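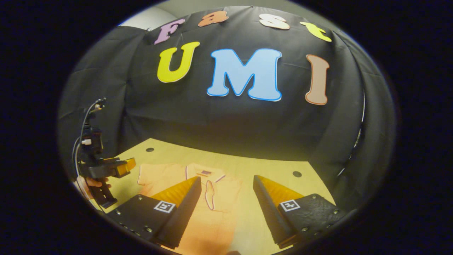 Sleeves first, then the sides, then up from the hem, according to Mireille, and she would not hear of any other order. Georges wanted to start from the hem and the two of them went back and forth over it for a good while (very politely, for them!) before we even picked up the grippers.

So, Saturday, 10/04/2021, and our project has a shirt in it at last. I took the first turns and my wrists are sore as I write this. It's such a funny feeling, folding a polo shirt with those fingers when my own would do it in a blink, and I kept wanting to reach in and pat the collar down. We want 42 good folds before the club showing in November, and tonight we have 14, which made me so happy I called Rima from the bus.
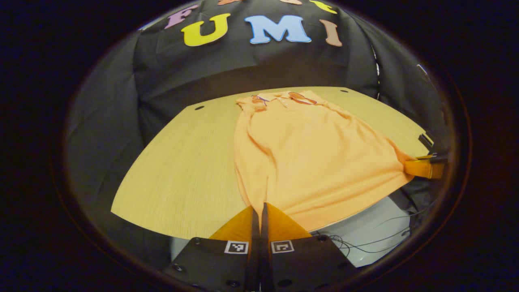
She asked which ones we were keeping, and I said only those where the collar ends up on top and both sleeves are tucked under, so there went six of my early tries. Georges is going to label everything on Monday, bless him, and I promised to write up the folding order for Jihad, Mireille's way. I must remember to bring the other notebook, and something to eat.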